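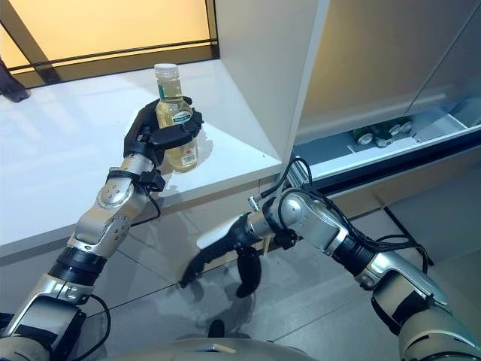

gosling_nights
Ok so 4 months in with the two-arm units at our place (drinks and snacks for office kitchens, the Kostitz route if anyone here knows it) and I want to hear from people whose site went thru the same thing. Restock used to be me and one other person on lates. Now its me and the robot, and I'm mostly "exceptions". Bottles it takes with the hand, the one with proper fingers, wrapped around the body from the side. Other arm just has the two-finger gripper. My whole shift is built around what those two can and cant pick up. Anyone else? Did your pay grade change? Mine didnt.

Stumum_Dave
Ours came in April. Pay grade same, title changed to "cell attendant", no money attached. Ask for the new job description in writing before you sign off on any training, I didn't and now wiping shelves is mine forever.

palletjack
Mostly fine for us tbh. 289 sites on our contract and they could not staff the late run before. Same three people doing doubles. I go home on time now. Knees are better. Not going to pretend I miss carrying cases up stairs.

gosling_nights
Who carries the cases now tho? Cause here its still me. Robot does counter to cabinet. Cases from van to counter = human.

palletjack
ok fair. Still me. But one run not two

r_tansley
"Could not staff" = would not pay. We had 118 people on the floor at Loson and the plan says nobody gets let go. Sure. They just don't replace anyone who leaves. Same result, slower, no headlines.

palletjack
That was happening before any robot showed up

r_tansley
And now they have a reason to keep doing it. Come on.

Graham Inskip
I do shift planning, so the other side of this, don't shoot. Two things we got wrong. One, we counted a robot as a person on the rota. It isn't one, somebody has to be in earshot. Two, breaks. When it stopped and flagged a jam, whoever was on lunch got up and fixed it, every time, unpaid. We have a rule now — flags wait until the break is over. Took a grievance to get there, should not have.

gosling_nights
The break thing!! Yes. Its a beep on my phone and I just go. Didnt even think of it as work. How did you word the rule

Graham Inskip
"Alerts raised during a rest break are answered after it." One line. Ops hated it for a week. Target was 500 items a shift and we still hit it most nights.

Stumum_Dave
Targets, lol. Ours went to 2,000 a week across the team and the humans get the score, not the machine. It skips a shelf, my name's on the report.

mk_lates
Newer here, started after the robots so I never did it the old way. What I notice is quiet. Used to be two people apparently, now I talk to the door guy and thats it till end of shift. Would take a second person over another dollar an hour.

r_tansley
Would take both

mk_lates
well yeah

palletjack
Quiet is the one thing I'll give you. Radio helps.

gosling_nights
Have a meeting with my super Thursday. Going in with the break rule, the job description and whose name goes on skips. If theres something else I should ask for post it before then, I'll report back

Stumum_Dave
Who covers when its down for service. Ask that. Here it was "the team" and the team was me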